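**Is the abbey church at Corkemura worth the detour?**

**marlowe_hill:** Hi all! We're staying in Skivow in January, and I keep going back and forth on Corkemura (it's 60 miles each way, and my husband is not a patient passenger). I've read the choir stalls are lovely, but is there enough for a whole day?

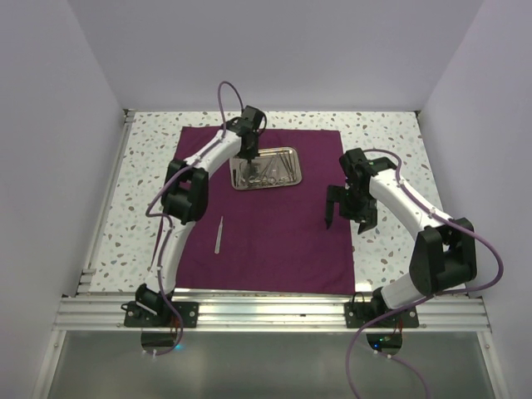
*Steel tray on a maroon cloth, speckled tabletop.*

**pilgrimpat:** Oh, do go! The stalls are wonderful, but what I loved was the painted ceiling in the north chapel, 268 little panels according to the leaflet, and I think I gave myself a crick in the neck over every one of them. Bring coins for the lights.

**oldstones:** I'll gently disagree with Pat. The ceiling was repainted so heavily that there isn't much of the original left, and in winter the chapel is awfully dim. I'd stay in Skivow and see the Guthrie altarpiece, which is 600 years old and hardly touched.

**pilgrimpat:** Repainted or not, it made me happy! And the Guthrie is behind glass, with a terrible glare until 3 p.m. or so.

**marlowe_hill:** Now I want both, of course. Can you climb the tower?

**oldstones:** You can, 359 steps and no handrail near the top. Trendell's old guidebook calls it easy, and my knees would like a word with Trendell.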